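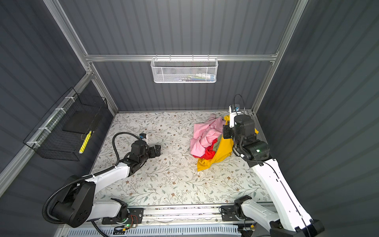

Mireille Sfeir commented under the last post that anyone who takes two months to pick a color for a hallway doesn't want a painted hallway, they want a hobby. She added that she did her own whole downstairs in one weekend in a color called Biscuit and has never thought about it again.

I have thought about this comment a good deal, mostly in the hallway.

For anyone who came in late: the hallway is long, has no windows, and was painted by the previous owners in a shade I can only describe as dentist. I figured I would buy a gallon of something nicer on my way home from work. That was before I met the fan deck.

The fan deck at the Dernent store in Pillstead has 3,000 colors in it. I know this because it says so on the front, as if it were a selling point and not a threat. You can borrow one overnight if you leave your driver's license, which is how I came to be driving home without a license and with 3,000 colors on the passenger seat, wondering what I'd tell a cop.

The thing about paint colors is that somebody has to name them, and you can tell where in the day they got to each one. The mornings are easy. Oatmeal, Fern, Slate, Butter. Then lunch goes by and you start getting Quiet Errand. By late afternoon the poor soul is looking out the window and typing Borrowed Ladder, and I would love to know what happened the day they came up with Second Thursday Beige. I tried asking the man at the counter what separated Quiet Errand from the one beside it, Patient Linen. He held them both up to the light for quite a while and said, "This one's a dollar more."

The pinks are the worst, because the word pink is never used. Pink has been retired. There is Blush, obviously, and Petal, and then a long slide through shellfish and baked goods. I read the whole pink section aloud over dinner and my husband asked me to stop at Poached Salmon, as we were eating.

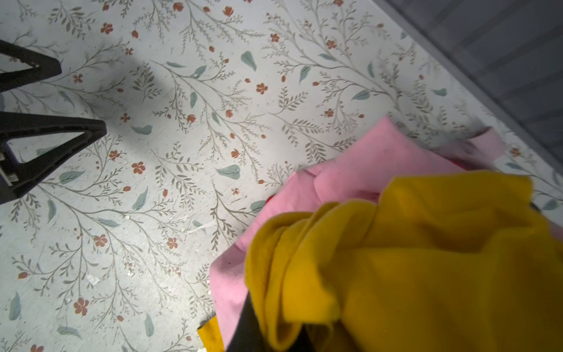

Gray-green stems, rust-orange flowers, a few scuffs.

Greens are where I settled down to serious work. My theory was that a green hallway would feel like coming in from a garden. Lungile Coetzee, whose opinion I asked for and then regretted, told me it would feel like coming in from a garden into a submarine. We went back and forth on it. I taped up six greens at eye level, and for a week I made everyone who came to the house stand in front of them and vote, including the guy delivering the dishwasher part. He picked the fourth one and then asked if the dishwasher was in the kitchen.

What I learned from the tape period is that a color has no fixed address. The fourth one, which is called Bilcombe, was a lovely soft sage at the store. On my wall by lamplight it was pea soup. At the foot of the stairs, where a little daylight sneaks in from the front door, it was gray and looked tired. I moved the chip up and down the wall the way you move a phone around looking for a signal. There's a spot next to the thermostat where it's perfect. It's the size of a playing card.

People will tell you to buy sample pots. I bought sample pots. They come in a jar that holds just enough to paint one square and leave a tablespoon behind to go hard in the garage forever. When I added up the receipts I had spent close to what the paint itself would cost, and what I had to show for it was a hallway that looked like a board game. My mother came over, walked its full length without a word, and said it was "certainly cheerful." 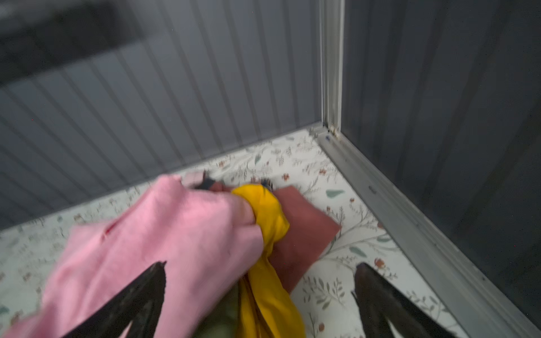 Pink, rumpled.

So I did what I should have done to begin with and drove over to my aunt's on Sedgwick Street, because she has the nicest hallway of anyone I know. It's warm and a little golden and makes you want to take your coat off and stay. I asked her what the color was. She had no idea. My uncle picked it, years back, from the mis-tint shelf, where they sell off the cans other people changed their minds about. The lid is long gone. She thinks it may have been meant for somebody's garage.

I went to look at the mis-tint shelf in Pillstead the next morning. (I was there anyway, to get my license back.) They had two gallons of something with a dab of it dried on the lid -- a sort of warm putty, maybe, or a very faded mustard. It had no name at all. The label just had a line through it in black marker and a new price.

I bought both. They're in the hallway now, under the greens, and I'm planning to open one in October. Mireille, you may go ahead and say it.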